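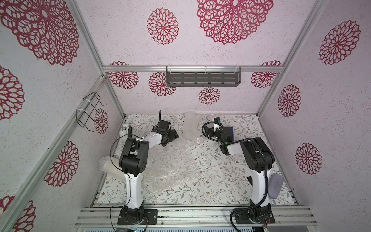

April 10, 2020. Prokel two-arm kit, trial unit, day 2

Bench is set for packing. Vine-print sheet on the table, bubble wrap laid out across the middle, folded spare at the left edge. Right arm is at the small white cylinder with the blue cap, by the glass jar at the back. Green light showing near its wrist.

Mounting. Both plates bolted to the rail bed, no trouble. Prokel's instructions give the bolt order but leave out the torque. Emailed Renico, who handle their sales here, and asked for the figure. Brayan did them up by feel in the meantime and marked the heads with paint pen.

Cables. The two arms are dressed differently. Left has a thin black cable looped over from the elbow, right has the corrugated conduit. I prefer the conduit. Ask whether a second one can be ordered and what it costs.

Wrap. Clear film on a patterned sheet is a hard case for the vision software and I want it in the review. Marisol would like a plain grey sheet tried as well. Fine, but after the patterned runs are finished, or we can't compare them. Leave the red flower paper on the walls for both.

Software. Licence on the trial unit ends in -2352. Quote that number if you ring support. Jhosep rang on Thursday and was told the colour calibration tool is a paid extra. It was listed as included in the January quote. Socorro has the quote and will take it up with Renico.

Still to do:
Grip force settings for small capped items, both arms
Hand-over from left to right at half speed
Write down the arm home positions before anybody changes them
Return date for the unit in writing

Rafsan has the bench next. Please don't re-zero the left arm without a note in here.

R. reply from Renico: torque figure to come Tuesday. Leave the bolts as they are.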